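Grastlow Night Shelter and Advice Centre
Minutes of the trustees' meeting held on 12th June at the Flastholm Road office

Chair: Marisol Bellamy
Quorum was met. Apologies were received from two trustees.

1. Minutes of the last meeting
Agreed as a true record and signed by the chair. The gas safety certificate has now been received, so that action is closed.

2. Director's departure
The chair reported that the director has given notice and will leave at the end of next month. Trustees recorded their thanks. The deputy has agreed to act up until a new director is in post. She will be paid at the director's rate for that time.

It was agreed to advertise the post at the present salary. One trustee asked whether the job should be split into two, with fundraising kept apart from the running of the shelter. After discussion this was not taken forward, but it may be looked at again in January.
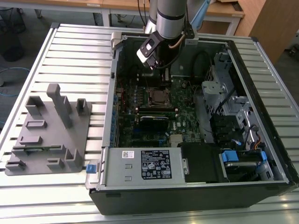 The advert will go out once the job description has been updated. It still refers to the old day centre, which closed before the move — the deputy will correct this and send it round for comment.

3. Use of the shelter
The shelter gave 203 bed nights in the last quarter, against 171 in the quarter before. The kitchen is coping, but the laundry is not. A second dryer was approved, subject to two quotes.

The advice desk has a waiting list of 10 people, most of them with housing benefit queries. Opening for one extra morning was supported in principle. The deputy will bring costs to the next meeting.

4. Building
The lease with Van Dusen runs out next year. They have offered to renew on the same terms, apart from the service charge, which would go up. The chair will ask for a breakdown before anything is signed. The back gate still does not lock properly.

5. Grant from the Brilus Fund
The second payment has arrived. The report to the fund is due before the summer break and needs a page on skills and training.

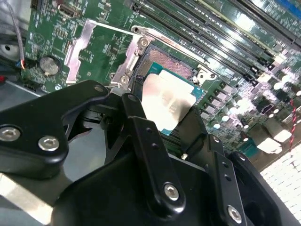
Processor and socket on a server motherboard.

Trustees asked that the report be kept short. No client is to be named in it without written consent.

6. Any other business
The fire drill was late this quarter and must be held before the next meeting. The minibus insurance has been renewed.

Actions
Job description to be corrected and sent round — deputy
Service charge breakdown — Marisol Bellamy
Quotes for dryer — deputy
Lock on back gate — office

The date of the next meeting will be sent by email.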